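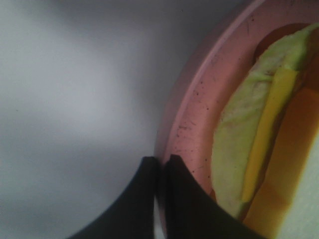 Vonenwood Residents' Association – Minutes of the April Meeting

Held in the ground floor meeting room, 7:00 p.m. Chair: Igor Baláž. Households represented: 22 of 46. Quorum met.

1. Minutes of the previous meeting
Approved with one correction. Under item 4, "north riser" should read "south riser".

2. Water pressure, upper floors
The chair reported on the pressure readings taken by Pemine. Static pressure at the top-floor outlets was 40 psi with no demand and dropped sharply during the morning peak. Pressure at the incoming main was 80 psi throughout, so the supply from the street is not at fault. Pemine attributes the loss to scale in the south riser and to a reducing valve that no longer holds its setting.

Two options were presented:
Option A – replace the reducing valve and flush the riser.
Option B – replace the valve and the full length of the south riser in copper.

Several members asked whether Option A would only delay Option B. The chair read from the Pemine report, which states that the remaining life of the pipe cannot be judged without cutting out a section. It was agreed to carry out the valve replacement and have a section of pipe removed and examined while the water is off. The riser decision is deferred until the findings are in.

Motion to proceed on this basis: carried, one abstention.

3. Shutoff arrangements
Water will be off from 9:00 a.m. to 3:00 p.m. on the day of the work. The date is to be posted in both entryways at least one week ahead. Residents on the south side should close the valves under their sinks and remove faucet aerators before the supply is restored. Loose scale can be expected for a short time afterward.

4. Basement drain
Clader has cleared the floor drain by the boiler room. The trap was dry on inspection and has been refilled. A member reported that the odor is still present near the bike storage – to be checked again before the next meeting.

5. Hallway lighting
Quote from Štěpánek received for replacing the timer switches on all landings. The quote does not say whether disposal of the old units is included. Chair to request this in writing. No vote taken.

6. Other business
Request to move the recycling bins closer to the side gate. Referred to the next meeting, pending a check of the fire access width.

Meeting closed at 8:25 p.m.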